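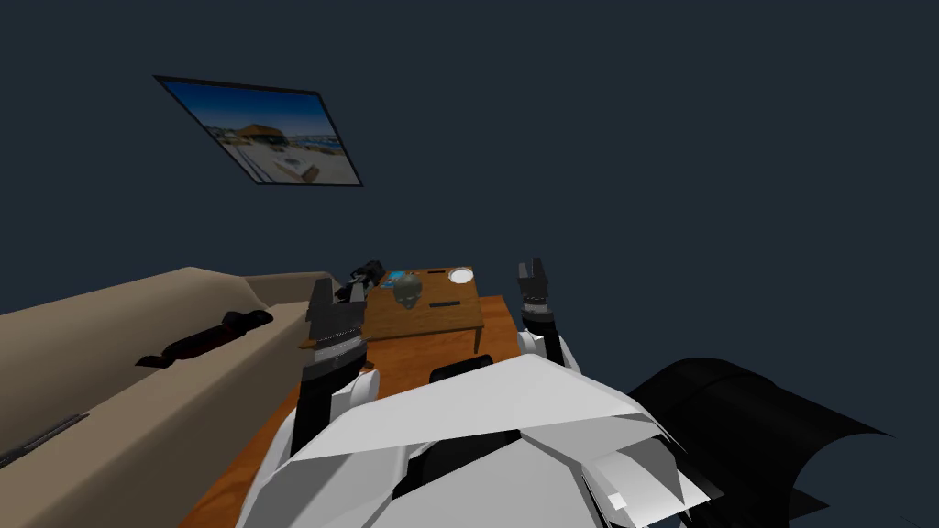
Equipment Review: Stetton Portable Basketball Shot Clock

The athletics office of the Hellwig Recreation League has completed its review of the Stetton portable shot clock, which was purchased in November as a replacement for the wall-mounted units at the Adano and Womine gymnasiums. The review is offered for the benefit of member clubs considering a similar purchase.

The set consists of 2 floor-standing display units, a handheld controller and a charging cable for each display. The price paid was $300, delivered. Mounting brackets are sold separately and were not tested.

Setup

Each display folds out from its base and locks with a single lever. Pairing the controller took less than a minute on most occasions. The printed instructions are clear on this point but say very little about changing the reset values, and table officials should be shown the procedure before their first game. League play uses both the full reset and the shorter reset after an offensive rebound, and each can be assigned to its own button.

Use in games

The clocks were used through the fall schedule in the adult and high school divisions. Digits are large and could be read without difficulty from the far baseline. Coaches in the adult division commented favorably on the horn, which is distinct from the main scoreboard horn. In the smaller gymnasium at Womine it is louder than necessary, and the volume control offers only a high and a low setting.

The controller is the weaker part of the product. The start and reset buttons are placed close together and feel the same under the thumb. Officials working without looking down reset the clock by mistake in 3 games during the review period. All were corrected by the referee at the next dead ball, but a raised edge on one of the buttons would have been a simple improvement.

The signal held well at Adano. At Womine, one display fell a second behind the other during a Sunday evening game and had to be paired again at halftime. The fault did not return.

Battery and storage

A full charge covered an evening of three games with power to spare. There is no battery indicator on the displays themselves - only on the controller - and clubs should charge all units the night before. The bases are heavy enough to stay upright when brushed by a player, though they should be kept well back from the baseline.

Recommendation

The Stetton set is suitable for recreational and school play where a permanent installation is not practical. It is not recommended for tournament use until the controller is revised. Clubs wishing to try the equipment may reserve it through the athletics office, subject to the game schedule.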